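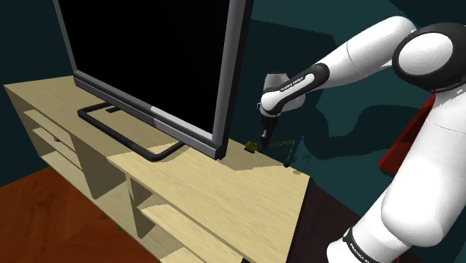
How much oil does a new top need?
One 200 ml bottle of Alva covers a dining table for six with two coats. Bare softwood soaks up more, so buy a second bottle if your top is pine.

Alva Hard Oil, clear matte
Made by Kudari. For indoor wood: tables, shelves, benches, window sills. Sold in 200 ml and 600 ml. Not for floors or cutting boards.

Shake well and wipe on with a lint-free cloth, working with the grain. Leave for 20 minutes and wipe off all the excess. Let the first coat dry overnight before the second. Lay used cloths flat outdoors to dry, as oily rags can catch fire on their own.

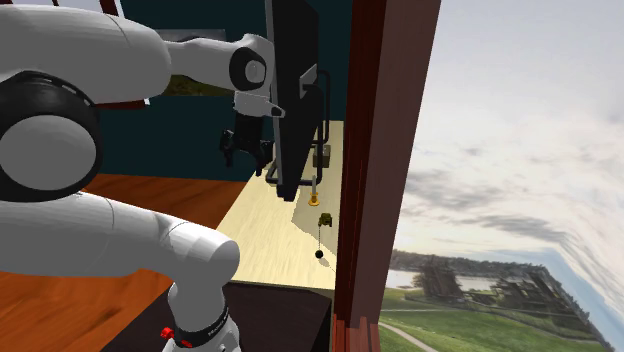
Dilruba Fakir
Product manager, wood care

We changed the recipe in September. The new batch has less smell and a slightly thinner feel. Old and new can be used on the same piece. The Stusteo cloth pack is still sold separately.

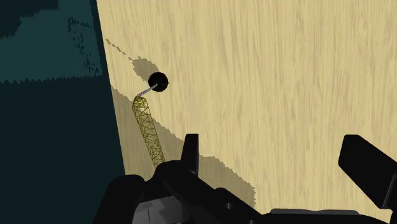 Clear Alva darkens most woods a little, and pale woods show it more. Test it on the underside first. On a light yellowish tan top like this one, with fine streaks in darker beige and grayish brown, expect the streaks to stand out more after oiling. If you want to keep the wood as pale as possible, order Alva White.

Store above freezing. Orders placed by 2 p.m. ship the same day, except Saturday.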